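## Consumo de combustible en stint largo: notas de agosto

Sigo con el análisis de las tandas largas en el circuito de Tristeo. Los datos salen del registrador Cokex del coche, muestreados en cada paso por meta y limpiados con Wivum, la hoja de cálculo que uso desde la temporada pasada.

El conjunto tiene 2.648 registros. Descarté los que incluían bandera amarilla, entrada a boxes o tráfico en el segundo sector. Quedaron 1.066 vueltas válidas, suficientes para ajustar una recta por compuesto.

Resultados provisionales:

- El consumo por vuelta baja de forma lineal con el peso hasta la mitad del stint.
- A partir de ahí manda la degradación trasera y el piloto abre gas más tarde.
- Con el mapa 4 la diferencia entre compuestos casi desaparece.

El mapa 2 da un ajuste peor. Sospecho del sensor de caudal, que ya derivaba en el banco. Tengo pendiente repetir la calibración con el motor a temperatura de servicio.
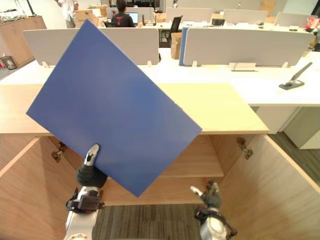
*Panel azul, sujeto por el borde inferior.*

Falta por comprobar la curva Yoshida, donde levantar antes de la frenada cuesta poco tiempo y ahorra bastante combustible. Si el efecto se mantiene con depósito lleno, lo incluiré en el modelo de estrategia. El código lo subiré cuando corrija la conversión de unidades.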